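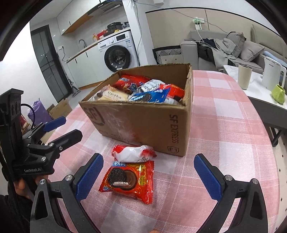

## Durkell save bug, or am I being thick?

**raelene_rewi**
right so. Durkell, on the old laptop, patched last night. Saved at the lighthouse inn, quit, came back this morning and I'm stood outside the mill with none of my lanterns. That's 3 hours gone. Anyone else or is it me

**mossbucket**
Manual save or the bed?

**raelene_rewi**
bed. always the bed

**mossbucket**
Bed doesn't save if you've got a quest timer running. Been like that since launch. It plays the little tune and everything but doesn't write anything. Horrible design.

**KirstyT**
That's not right though. Bed saves fine with a timer on, I did the whole ferry quest that way. What it doesn't do is overwrite if you're on slot 6. Slot 6 is the autosave one, they just don't label it. Check your slots Raelene, bet it's sat in there

**mossbucket**
Slot 6 is not the autosave slot. Slot 6 is a slot.

**KirstyT**
ok well mine gets overwritten every time I go through a gate so explain that

**ragnvald_l**
You are both half right I think. On console the autosave has its own slot, hidden. On PC it takes the last slot, whichever you have. If you made 6 slots it is number 6. I have only 2 so for me it is number 2 and I lost a whole evening to this in October.

**mossbucket**
Fine. Still say the timer thing is real.

**raelene_rewi**
checked. slot 6 is me in the mill. slot 5 is from ages ago, before the goat. no inn anywhere

not doing the goat again

**A-yeong**
Oh no not the goat!! I'm so sorry. I did the goat with my headphones off because I couldn't stand the noise any more and then of course you can't hear which bell it's going for, so that took twice as long. Have you looked in the backup folder? There's one called "prev" inside the Durkell folder, it keeps the last few saves even if the game can't see them. You copy the newest one out, rename it to match the slot you want and pop it back. TURN CLOUD SYNC OFF FIRST or it'll just put the bad one back over the top

**KirstyT**
+1 to cloud sync off, caught me twice

**elsiemaihi**
Can I be the boring one and say just play Nepia. Same sort of thing, boats, lanterns, sad villagers. Saves whenever you like. Never lost a minute

**mossbucket**
Nepia is half the length and the fishing is a menu.

**elsiemaihi**
The fishing is RELAXING

**mossbucket**
It's a menu, Elsie. You pick "fish" and you get fish.

**elsiemaihi**
as opposed to Durkell where you hold a button for ages and get a boot

**ragnvald_l**
I like the boot. You can trade it in Heltberg for the better rope.

**KirstyT**
wait WHAT. I've been chucking them back

**ragnvald_l**
The man by the well. Only at night. He wants 3 boots, and they must be left boots, which you can tell from the small picture if you zoom in.

**KirstyT**
Over 85 hours in this game and I have never once spoken to the man by the well

**A-yeong**
He's lovely, he does the song!

**raelene_rewi**
sorry to drag it back but there's no prev folder. theres one called "pre" with nothing in it?

**A-yeong**
Hmm. Is it the Pludedel launcher version? That one puts them in Documents, under the launcher's name instead of the game's. Took me ages to find. Then Durkell, then prev

**raelene_rewi**
it is the pludedel one yeah. hang on

**mossbucket**
Pludedel launcher is the actual problem here btw. Everyone I know with lost saves is on it. Buy it direct.

**KirstyT**
Everyone you know is you and your brother

**mossbucket**
And he lost his save.

**raelene_rewi**
FOUND IT. 2 files, one's from 11pm which has to be the inn. sync's off. renaming now

**ragnvald_l**
Make a copy before you rename. Put it on the desktop.

**raelene_rewi**
too late, already renamed it

its loading

I'm at the inn!! lanterns and all. A-yeong you absolute star

**A-yeong**
Yaaay! Leave sync off till the next patch though, they've said Saturday

**mossbucket**
Were you on a quest timer when you slept?

**raelene_rewi**
...the eel one, yeah

**mossbucket**
Thank you.

**KirstyT**
that proves nothing, the file was THERE. it did save, the launcher lost it. different thing

**mossbucket**
The game couldn't see it. If the game can't see it, it isn't a save.

**elsiemaihi**
Nepia's on sale by the way

**raelene_rewi**
right, off to Heltberg with my boots. does he take the mouldy ones

**ragnvald_l**
Yes, but he is rude about it.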